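Search this forum Enter keywords

bavia_mom
Does cold water keep gray shirts from fading? Mine go dull by July.

dritus23
Cold water and inside out. Skip the dryer.

Chiharu Hirano
I disagree about the dryer. Low heat is fine. Too much detergent is what dulls them.

bavia_mom
I use a full cap. Will try half.
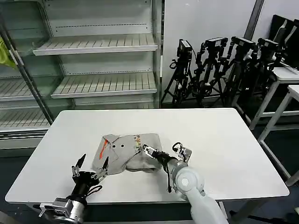
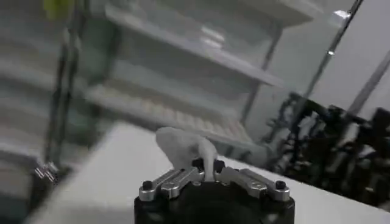
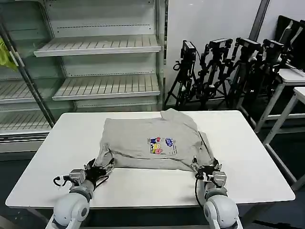
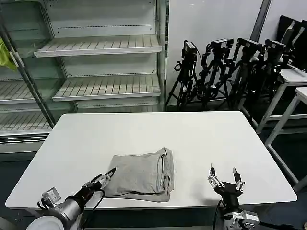 griltodano
Half a cap still left residue on mine. I went to a quarter and added a second rinse.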